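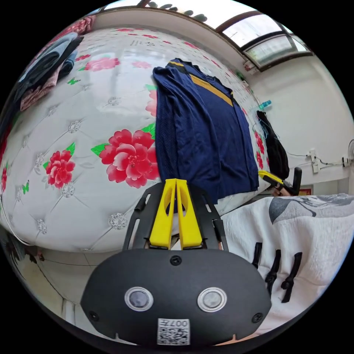
Handout 3: Folding and Sorting on a Bed
Household Skills, Fludthorpe Evening Center
Course leader: Sherif Lahlou

Read this before the Saturday session on December 14, 2019. The last handout dealt with washing labels and drying. We now move to what happens after the clothes come off the rack. Bring one T-shirt, one long-sleeved shirt and a pair of gloves or socks.

3.1 The surface

Most homes have no folding table, and a bed is the largest flat surface in the place. It works well enough if you allow for two things. First, it gives when you press on it, so a crease made with the side of the hand will not be as sharp as one made on a table. Use a light sweep of the palm and let the weight of the stack do the rest. Second, it is low. If your back gets tired, kneel on a cushion or sit on the edge and work to one side.

A tufted mattress cover has dips where the buttons are. Lay the body of the garment across the flatter part between them, or put a sheet down first. A patterned cover is fine to work on. A plain dark T-shirt shows up clearly against flowers, and you can see at once whether the hem is straight.

Keep the finished stack along one edge of the bed, away from the side you are working from. Students often build it right next to their elbow and knock it over.

3.2 Laying out

Every fold starts with the same layout. Take the garment by the shoulders, shake it once, and put it down with the collar away from you. Pull the hem toward you until the side seams lie flat. Then smooth from the center out to the sides.

Check the collar. If there is a tag at the neckline, it should sit in the middle between the shoulders - use it as your center mark. Shirts with a diagonal panel or a stripe across the chest are harder to judge by eye, as the design pulls your attention off to one side. Go by the tag and the seams and ignore the design. 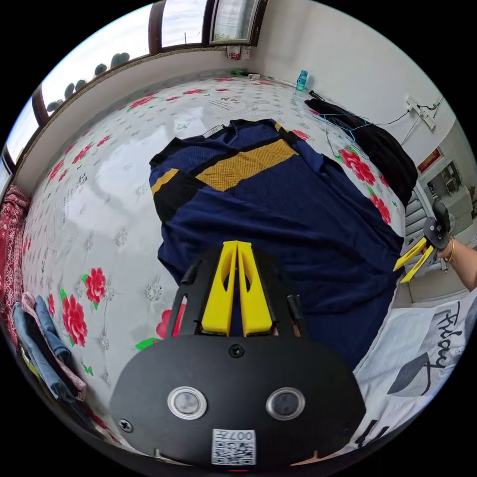 Mesh panels stretch more than the cloth next to them. Do not tug on them to get wrinkles out. Lift the whole section, let it drop, and smooth it again.

3.3 The basic fold for T-shirts

1. Lay out as in 3.2, then turn the shirt face down.
2. Bring one side in to a line through the middle of the shoulder. Fold the sleeve back on itself.
3. Do the same with the other side. You should have a long strip of even width.
4. Fold the hem up to just short of the collar.
5. Fold once more and turn the bundle over.

For drawers, fold in thirds at step 4 so the bundle can stand on its edge. The Wultby drawers in our classroom take this size. The Jelo boxes are shallower and need one extra fold.

Long sleeves: at step 2, lay the sleeve down along the strip after you bring the side in. It must not stick out past the hem.

3.4 Cords, pillows and other things on the bed

Move them before you start. Cords and cables catch on buttons and get folded into things. Coil them and put them on a shelf. Pillows go at the head or on a chair. Clothes you have not yet dealt with should stay in one heap on the far side, and you take from that heap only.

3.5 Small knitted items

Knitwear is never hung by one end for storage, as it stretches. Gloves are laid palm to palm with the thumbs together.

Pick a glove up near the end and draw it across to where you want it.

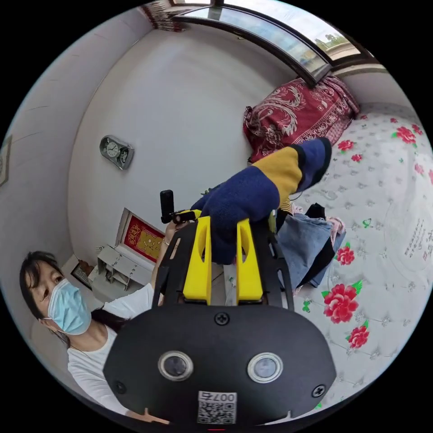
Then lay it flat and line up the cuffs. With striped gloves the bands should match across the pair - if they don't, one glove has been pulled longer than the other and needs easing back into shape. Fold the pair once. Do not turn one cuff over the other, which wears out the ribbing.

Reading: Bárány, page 66, on knitwear.

To practice at home: fold the same T-shirt until all the edges meet without correcting. Write down which step gives you trouble and bring the note with you.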